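Search the shop Go Basket (0)

Basoler Plain Top, pale grey
Sold by Dodton Tables and Tops
Page updated 9/24/19

I've been selling table tops for long enough to know that the plain pale one is the hardest to get anyone excited about. People walk straight past it to stroke the oak! But it's the one I have at home, it's the one we use on the packing side of the shop, and it's the one that customers come back for when they need a second, so I'm giving it a proper page of its own at last.

The Basoler is a flat, smooth, pale top for a work table. You buy the top by itself and put it on whatever legs or trestles you like (ours or somebody else's, I really don't mind). There's no grain, no speckle, no printed grid and no logo in the corner. If you drop a pin on it you can find the pin. I do a lot of mending in the evenings and my old table was a busy brown thing that swallowed needles whole, so you can imagine how I felt about that.

Now, the colour. I get more emails about the colour than about everything else put together. The maker calls it white on the carton, and I wish they wouldn't, as I'd call it a very light grey with a bit of blue in it. Next to a sheet of cream card it looks cool, and under a yellow bulb it warms up and you'd hardly notice the blue at all. In flat, even light it comes out like the photo.

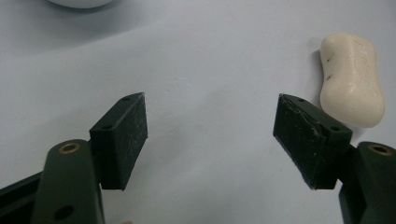

Basoler Plain Top: a very light grey, leaning slightly blue

If you were hoping for a bright, fridge-door white, this isn't your top and I'd rather say so before you've paid for the delivery. Ask me for a sample square. They're free, and you can put one on your own table for a day or two and look at it morning and evening. Suqin Kong, who bought two tops for her pattern cutting room, kept her square for a whole December before she made up her mind, and then rang me to say it matched her walls better than her walls matched each other. (I've had that on a sticky note by the till ever since.)

Size and price

The standard top is 108 cm long. It costs £89 without legs. I can have longer ones made up to order but they take a while and the price goes up quicker than you'd think, so do talk to me first. Two standard tops side by side make a really generous table, and the edges are square, so they butt up nicely. You will still feel the join with your fingertips. If you're cutting large pieces of fabric or rolling out paper, put the join where you won't be working.

Two people should carry it. It isn't a monster, but it's an awkward shape to get round a stair corner and I've seen what happens to wallpaper.

What it's like to work on

Lovely, mostly! The surface is smooth with a soft sort of look, so I don't get a lamp glaring back at me while I'm trying to thread something. Paper slides about on it easily, which I like for sorting and wrapping and don't like for drawing. A bit of low-tack tape at the corners sorts out the drawing. For sewing machines, put a thin mat underneath or the machine will go for a walk.

Shadows show up on it too, much more than on a dark wood. I've got used to it and I find it handy, as you can see straight away where your hand or your ruler is sitting, but Weidong Guo, who does fine model work, moved his lamp three times before he was happy. He ended up with one lamp on each side and that seems to be the answer for small fiddly jobs.

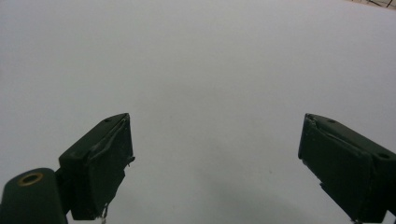 Dodton Bench Notes, Issue 5

Looking after it

Wipe it with a damp cloth and a drop of washing-up liquid, then go over it with a dry one. Please don't use the scratchy side of the sponge. I know, I know, it's right there in your hand. Pencil comes off with an ordinary rubber. Ballpoint usually comes off if you get to it the same day. Permanent marker is a different matter, and I keep a scrap of card under anything I'm labelling.

Hot things need a mat. I'd say the same about any top in the shop, but a scorch on a pale one is going to bother you every time you sit down. Same with craft knives: use a cutting mat, always, even for the one tiny cut.

Sticky tape leaves a bit of gum behind if it's been down for weeks. Rub it with your thumb first, then try a little cooking oil on a tissue, then wash the oil off. Peiyu Xiong taught me the oil trick and I've not bought a bottle of label remover since.

Legs and fixings

The top comes undrilled. I'm often asked why, and it's simply that everyone's legs are different. Mark the underside in pencil, check your screws against the thickness (really check them, hold one up against the edge) and drill a small starter hole. We stock the Lei trestles, which are what I have at home, and the Zundton fixed legs, which are steadier if you lean on your table a lot. The trestles fold away behind a door. I couldn't choose for you, I've changed my own mind twice.

If you want us to fit the legs before it goes out, tick the box at the basket and leave a note saying which height. Despina Kontogiannis does all of our fitting and she will ring you if the note doesn't make sense, so please put a phone number on it.

Delivery and returns

It goes out flat in a carton with card corners. Open it on the floor, have a look at both faces and all the edges, and tell me the same day if anything's chipped. Keep the carton until you're sure. Returns are fine as long as nothing's been screwed into it.

Questions to Zihan Liang at the Dodton counter, or use the form. I answer them all myself, generally in the evening with a cup of tea.

In stock: standard length. Made to order: all other lengths.
Sample squares: one per household, please, I cut them by hand.

400 shares 5 comments

Get Bench Notes by email. Enter your address and press Sign up. You can leave the list whenever you like.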